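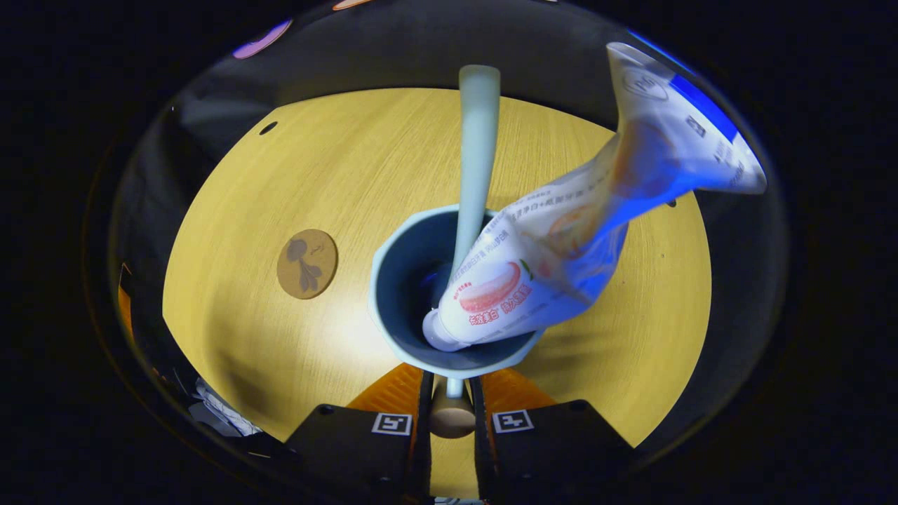 Fig. 1. Toothpaste tube going into the cup cap first, toothbrush already in place.

Print this page | E-mail this page

Brolham Shared Workshop, Handout 3: Hand-held Gripper
Notes by Annick Perron

Last time we finished the trigger. Tonight we mount the fingers and the tags and start on the cup task.

Fingers. Use the black blocks. Angled faces point inward. Tighten both sides by hand, close the gripper, then tighten with the key. If the tips cross, loosen the left one and start over.

Tags. One square tag per finger, at matching positions. Leave the white border on when you cut. A tag that is trimmed too close will not be read.

Lens. The view is round and bends at the rim. Run the Zarnitov calibration before you record anything. It takes 30 frames.

Cup task. Toothbrush first, then the tube. Move slowly near the cup. Stop recording when you have let go.

Rajeshwari Rai's group logged 172 runs in August. Her notes on bad grips are in the Simard binder by the drill press. Read the part on tubes.

For next time: 3 clean runs each, saved under your own name. Bring spare M3 screws.

3 comments | 0 shares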